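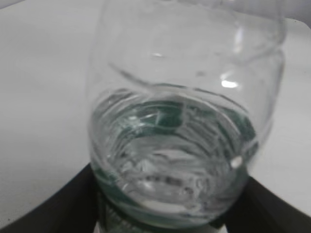

Chapter 4
Water in the Home

Most people turn on a tap many times a day without thinking about where the water comes from or what is dissolved in it. Before we look at treatment methods in Chapter 5, we need to know what household water contains.

Rain is close to pure when it forms. As it falls it picks up gases from the air, and once it reaches the ground it starts to dissolve rock and soil. Water that has passed through limestone carries calcium and magnesium. We call this hard water. Water that runs off granite carries much less of either and is called soft.

Hardness is given in milligrams of calcium carbonate per liter. The town of Stundel draws from two sources. Its reservoir measures 36 mg per liter and its deep well measures 146. In February, when demand is low, the town uses the reservoir alone – residents on the east side notice that soap lathers more easily.

4.1 Measuring Hardness

You will need a 100 mL sample of tap water, a clean glass container and liquid soap. Collect the sample cold. Let the tap run for a minute first, so that you are not testing water that has been standing in the pipes.

Key terms: hardness, solute, limestone, lather, scale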